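Ticket: Arm stops above processor during open day rehearsal
Status: Resolved, one item open
Opened by: Iara Paredes, visitor programme
Assigned to: Zihan Yan, cell support
Site: Dekudo training lab
Demonstration: Brukeo, computer disassembly
Priority: High (visitors expected in the afternoon)

Opened Wednesday, September 7, 2022

Problem as reported

We are rehearsing the disassembly demonstration for the open day. The arm makes its start movement correctly and goes to the computer on the table. Then it goes down to the processor and stops before it touches anything. After a wait the panel shows "approach not confirmed" and the program ends. We tried three times with the same result. Last week in the same lab it worked, and I did not change the program. The school group from Correa arrives after lunch, so please look at this first.

Iara

09:20 – Zihan Yan

I have read the ticket and I am in the lab now. Before I touch anything I would like to know three things. Was the computer on the table exchanged after last week? Was the table moved? Did somebody start the program from the teaching panel, or only from the visitor screen?

09:35 – Iara Paredes

The computer was exchanged, yes. Silvana brought another one from the store, as the old one had lost too many parts in the practice runs. I do not know about the table. We started only from the visitor screen.

09:50 – Zihan Yan

Thank you. I ran the program one more time at reduced speed, with my hand on the stop button. I can confirm the fault. The arm arrives, waits, and gives the same message. The log says that the approach height was reached but the contact was not felt inside the allowed distance. In simple words, the arm believes the processor should be higher than it is.

Possible causes which I will check, in this order:

1. The fixed reference of the table is wrong.
2. The height value for this computer is wrong.
3. The gripper finger is bent or not well fastened.
4. The cable is pulling on the wrist when the arm goes down.

10:15 – Zihan Yan

Cause 1 is excluded. I drove the arm to the reference point and it arrived correctly. I repeated this from the other side and it was the same. So the table was not moved, or it was moved and put back very well.

Cause 3 is also excluded. I loosened the finger, cleaned the seat and fastened it again. There was no play in it before and there is none now.

10:40 – Zihan Yan

For cause 4 I stopped the program at the approach point and left the arm there, so that I could look at it without hurry.
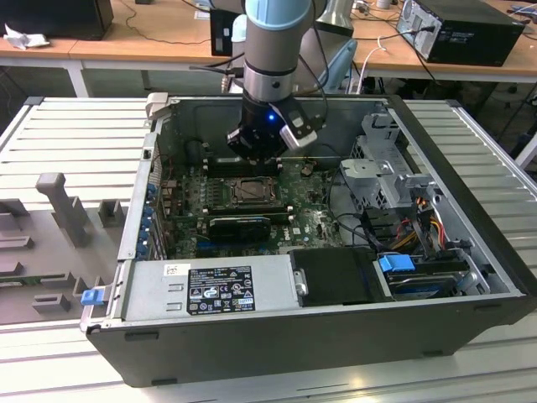
Attachments and notes

The attachment shows the stop position over the processor. The side panel is off and the tower is lying with the open side up, as the work instruction asks. The cables of the arm go down to the right, towards the back of the case. I was afraid that they would catch on the drive cage, so I moved them by hand and ran the approach again. The message did not change. I would still prefer to tie them higher before visitors come, but they are not the cause of this ticket.

That leaves cause 2. The height value in the program is for the previous computer. Silvana, can you please tell me which one you took from the store, and if the recipe was changed for it?

11:05 – Silvana Coutinho

I took the next one on the shelf. It is also a Dell, and I thought that the recipe would be the same. I am sorry, I did not check the list. The list says that it should use recipe 2, and the visitor screen always loads the first one.

11:15 – Zihan Yan

No problem, this explains it. I loaded recipe 2 from the teaching panel and the arm continued down and made contact. I then stopped it, as we need this processor in its place for the afternoon.

The visitor screen cannot choose a recipe. For today I have set recipe 2 as the standard one. I have also increased the waiting time before the message from 2 seconds to 60 seconds, so that the presenter can talk during the approach without the program ending.

11:30 – Abelardo Ledesma

I am responsible for safety on the open day, so I must ask. Does the longer waiting time change how the arm reacts if a person comes near?

11:40 – Zihan Yan

No. The waiting time belongs only to the program of the demonstration. The stop circuit is separate and I did not open it. You are welcome to come and test it with me before lunch.

12:10 – Abelardo Ledesma

Tested together with Zihan. The stop button and the floor line both work. I ask that visitors stay 800 mm from the table edge, and that the presenter stands on the side of the button. Approved for the afternoon.

12:25 – Iara Paredes

We did two full rehearsals and both went to the end. Celeste Durán will present and she has read the note about the button. Thank you for the quick help.

16:45 – Celeste Durán

Short report after the visit. The demonstration ran for every group without a message. One pupil asked why the arm goes so slowly near the processor, and I explained the contact search, I hope correctly. The cables were tied higher as Zihan wanted.

One remark: from the second row it is difficult to see inside the case. If Wenasen can lend us the big display again, I would like to have it for the next visit in June.

17:00 – Zihan Yan

Closing the main fault. Cause: wrong recipe after exchange of the computer. Solution: recipe 2 set as standard.

Still open: the visitor screen should ask for the recipe at the start. I have written this as request 730 and assigned it to myself. Until it is done, whoever brings a new computer from the store should compare it with the list and write the recipe number on the paper at the door – also when it looks the same as the last one.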